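Cans on the Shelf: How Drinks Are Stored and Sorted

A page for young readers from the Fanddale Children's Library

Drink cans are found in kitchens, shops and school canteens. Most are made of aluminium, a light metal that does not rust the way iron does. The metal keeps out light and air, so the flavour of the drink lasts longer.

Cans come in different shapes. Some are short, and others are tall and slim. The colours on a can help shoppers find a flavour quickly. A red can may hold a strawberry drink, while another flavour may be sold in a different colour.

A small raised shelf makes good use of a table or cupboard. Cans can stand on top of the board, and there is room for more beneath it. The legs must be steady and the board must be level.
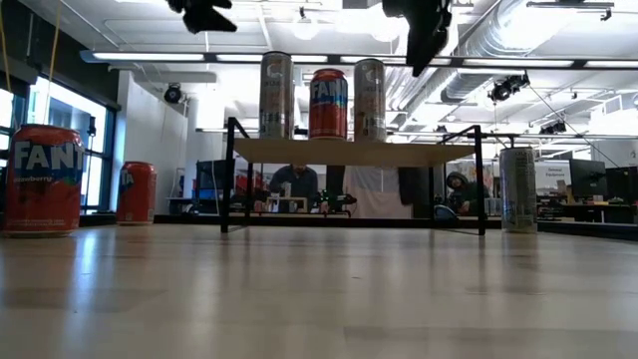
Cans should be placed upright with a little space at the front edge of the shelf. Tall cans may be kept together, or short and tall cans may share a row. Heavy items belong on the lowest level.

Empty cans can be recycled. The metal is melted and may be made into new cans.

Words to know
Aluminium: a light, silver-coloured metal.
Recycle: to turn used material into something new.

Text by Paweena Siriwan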